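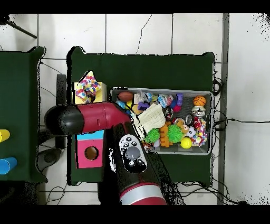
*Toys in a mesh bin, among them a football, a basketball and a rope toy.*

**MEDIA RELEASE**

**Ullident opens evening and school holiday dental care for children in Burnley**

BURNLEY, May 2026 — Ullident, the family dental practice in Burnley, has opened a new children's program with evening appointments, a short first visit for children under five, and 400 check-ups at a reduced price for families who do not have private dental cover. Bookings are open now by telephone and at the front desk.

The program has the name First Chair. It was prepared during the summer by the practice manager, Zineb Samir, and the children's dentist Dr Chaimae Ragab, after the practice asked its families by letter what is keeping them away from regular check-ups. The practice received 3057 answers. The most common difficulty was the time of the appointment, which for many parents falls in the middle of a working day. The second one was the cost, and the third was the fear of the child, or in many letters the fear of the parent.

"I have read a big part of these letters myself," said Dr Ragab. "One mother wrote that she was holding her son's hand so strongly that he became afraid of me before I said hello. We can help with this, but we need more time with the family, and a normal appointment does not give us this time."

**A first visit without treatment**

Under the new program, the first visit of a child under five takes 26 minutes and includes no treatment. The child may sit in the chair alone or on the knees of a parent, look at the small mirror and choose the colour of the cup. The dentist counts the teeth only if the child agrees to open the mouth. Parents receive a one-page note with advice on brushing, bottles at bedtime and snacks between meals, and they can take it home in English or Arabic.

If the dentist sees something which needs attention, a second appointment is offered within the same month. Urgent pain is treated separately, and families should telephone the practice immediately and not wait for a place in the program.

The practice has also changed how it speaks with children. All staff members, including those at the reception, finished a training course last November with Mahrous, a Melbourne company which teaches communication to health workers. The training was partly about words. Staff now tell a child what he or she will hear and feel, in the right order, and they avoid promises such as "it will not hurt" when they cannot be certain. 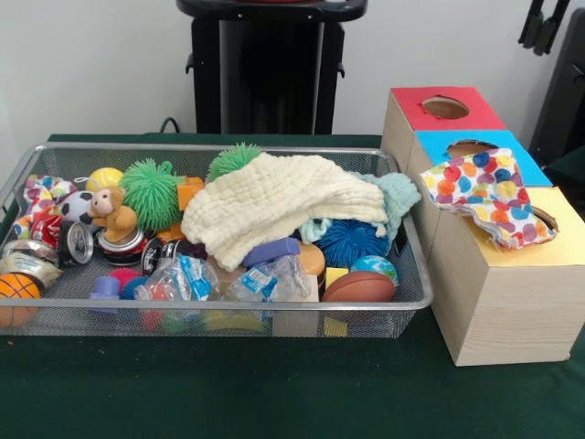
*A basket of soft toys and balls, with a three-tiered wooden box on the right.*

**Prices and hours**

The reduced check-up costs $50 and includes the examination, cleaning and fluoride varnish where the dentist recommends it. X-rays and fillings are charged at the usual price of the practice, and a written quote is given before any work begins. Families with a current concession card can pay in two parts. Children who are eligible for a public dental benefit can continue to use it at Ullident in the usual way.

Evening appointments are available until 7.30 pm on two evenings each week. During the school holidays the practice will open one hour earlier, at 7.30 am, and this time is kept for children and teenagers only.

"A parent should not need to choose between a shift and a check-up," said Ms Samir. "We were closing the door at five o'clock for many years, and I think we did not ask often enough who could not come. The evenings are already filling well — mostly with families who have two or three children and want to bring them together."

Brothers and sisters may be seen one after another by the same dentist. Please mention this when booking, as the reception will need to join the appointments.

**Renovated rooms**

The program is starting together with the end of renovation works at the practice. The design studio Damier has planned two new treatment rooms, a wider entrance for prams and wheelchairs, and a quiet room with lower light for children who find noise difficult. The quiet room can be requested for any appointment and there is no extra cost.

The entrance from the car park is open again. Street parking near the practice is limited after 4 pm, and families coming to evening appointments are advised to use the car park or the train.

**How to book**

Children from six months to 17 years can join the program. A referral is not needed. New patients are asked to arrive ten minutes early and to bring their Medicare card, a list of any medicines and, if possible, the name of the child's previous dentist.

**About Ullident**

Ullident is an independent dental practice in Burnley, offering general, children's and orthodontic care.

**Media contact**

Zineb Samir, Practice Manager, Ullident, Burnley. Dr Ragab is available for interviews in English, Arabic and French by arrangement with the practice.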